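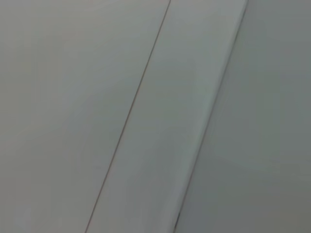
Ticket: Wokamard label printer drops off the network
Opened: 25 Jan 2019
Site: Moura
Status: open, waiting on vendor

Printer stops taking jobs after 40 labels or so many minutes idle, we can't tell which. Queue on the Ala server shows "sending" and stays there. Ping fails. Power cycle brings it back every time.

Tried so far:
New patch cable. No change.
Moved to switch port 5. No change.
Fixed IP instead of DHCP. Stayed up 2 days, then dropped again.
Firmware reloaded from the Brusturetti download page. No change.

Log buffer was full at 4000 lines, so the entries from the first dropouts are gone. Cleared it and set it to overwrite.
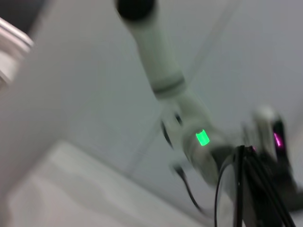
Sleep mode is the next suspect. The menu has it off, but the setting went back to on after the firmware reload in July, so it may have done so again. The front light on the printer is no help, it stays green when the network side is dead. A bright green light like the one on the white arm only says that one light is lit, so please go by the ping result when you report a dropout.

Next: turn sleep off from the web page, print the config sheet, attach it to this ticket.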